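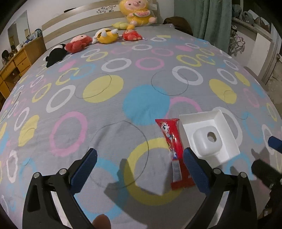
A candy wrapper and a white plastic tray on the gray bedspread, with the plush toys lined up at the far end.

The bed is where everything ends up. Candy gets opened there, the tray from the package stays there, and by 8 p.m. somebody has to clear it before anyone can lie down. Our apartment in Gadar has one child's bedroom, and the bed takes up most of it.

For a month I tried to keep that room in order without buying anything. Most advice on children's rooms begins with a trip to the store, and I had already made that trip. A set of Skimen bins cost me 600 and is still in the hall closet with the lids on.

I started with the trash. Wrappers and packaging go out first, before any folding or sorting, and I carry one bag through the room for them. It takes a couple of minutes. Doing it last meant finding candy papers in the clean laundry.

The toys were harder. I used to put them in a basket, and they came out again one at a time until they covered the pillow end. Now they have a fixed place along the headboard. The big yellow one sits against it and the small ones go in a row in front. My daughter sets them out herself and is strict about it.
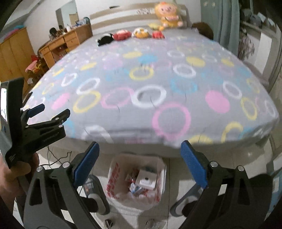
Bedding was the next thing. The gray print with the rings and dots hides a lot, and I had stopped noticing when it needed a wash. I put it on the calendar for every second week. Loose threads get snipped with nail scissors before they go in the machine.

I left the desk for the end of the month. Framed photos and figurines live on top of it and I have no plans to move them. I gave the rest of the small items 30 minutes and a shoebox. Pens that wrote went back in a drawer, and a Prorgate catalog and a dead calculator went out.

The wardrobe, the same honey color as the desk, came from Ersoy and was in the apartment before we were. I haven't emptied it yet. That will take a full afternoon, and I have it down for July.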